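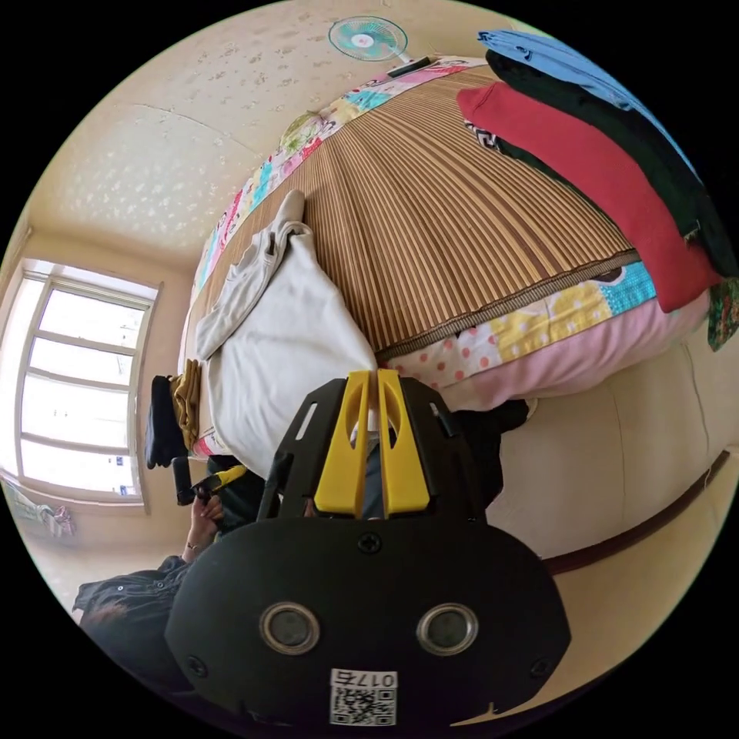 Gripper at the bed, bamboo mat down, garment over the pillow.

Unit Seventeen
October 2026

The Darer contract paid per accepted fold. Khamphan, the software that did the accepting, took a fold in or returned it with a code. Code 16 was hesitation.

She had cleaned rooms at the Braltelgate guesthouse for nine years. In June the company moved the housekeepers to recording. The job was the same bed, the same shirts and a gripper in place of a hand. A shirt was laid out, folded in four moves, shaken loose and laid out again. The quota was 110 a shift. The beds that guests slept in were made at night by the Fenonine machines, which had learned from the June folds.

By the second month her thumb closed on things at home. She lifted a spoon with two straight fingers. 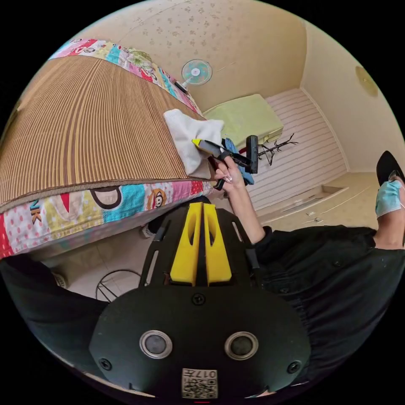 Second gripper over the white cloth, bedroom station.

On the last shift of the block her total stood at 2,902. She went upstairs before the bus and opened a room the machines had finished. The sheet was flat. At the near corner the edge had been tucked, pulled out a little and tucked again, which was how she did it, on account of a bad wrist. It served no purpose. She checked the next room and found the same corner.

She filed a defect report. Under cause she entered her own station number. Khamphan returned it in 70 seconds, code 16, and asked her to submit it again without the pause.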